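3. Joining the hose ends

3.1 Purpose of this section

The drainage rig described in section 2 needs a joint that can be opened for cleaning and closed again without tools. Hinata Sekiguchi wrote the requirement; the tests and this section are by Itsuki Kinoshita. The joint has to bring two hose ends together on a common axis and keep them there under a low head of water. Glue and permanent clamps were ruled out at the start.

3.2 Parts considered

We looked at couplers from two suppliers, Ernier and Skarnard. The Ernier part is a plain push-fit sleeve. The Skarnard part has a locking collar and is longer, so more of the hose has to be pushed home before it seats. Both were tried on offcuts before any work on the full rig. The offcuts were trimmed square with a hose cutter, as a slanted cut leaves a gap on one side of the sleeve.

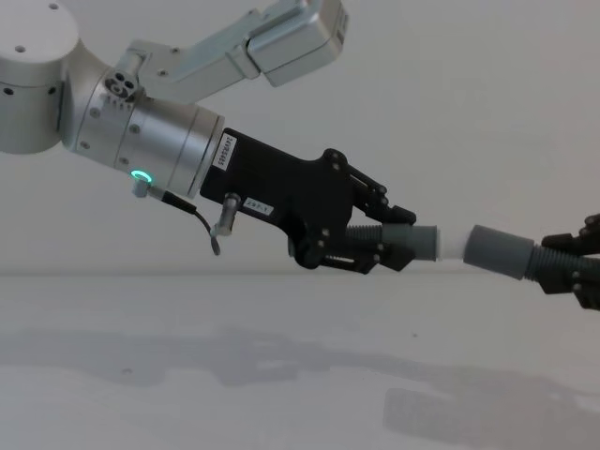 Alignment was the main difficulty. A hose that has been stored in a coil keeps some of its curve, and the end points away from the line of the joint unless it is gripped close to the cut. Gripping too close leaves no length to push into the sleeve. After the first trials we fixed the grip distance at 43 mm from the cut face and kept it for all later work.

3.3 Procedure

Each end was wiped and checked for burrs. The two ends were then brought level, moved together along one line and pushed until they met resistance. No twisting was allowed during the push. A joint was counted as seated if it held a light pull in both directions. Joints that failed were opened, wiped and recorded under the same trial number.

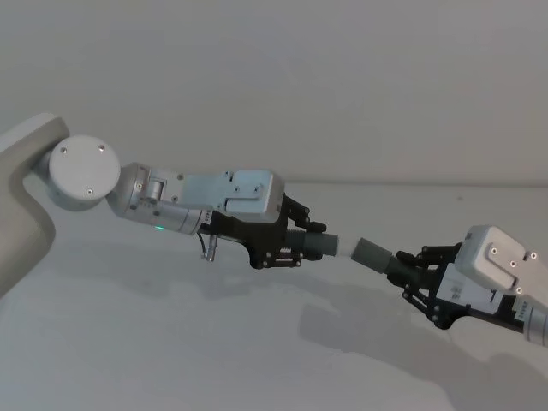 A total of 108 trials were logged. Most failures came from one end entering at a slight angle and catching on the rim. A smaller group seated on one side only and came apart on the pull. We did not separate these two causes in the first batch, so table 4 covers the later batches only.

3.4 Remaining work

The Skarnard collar has not been tested after repeated opening. Seven couplers have been set aside for this, and the work is planned for August. Wear on the hose surface at the grip point should be recorded at the same time.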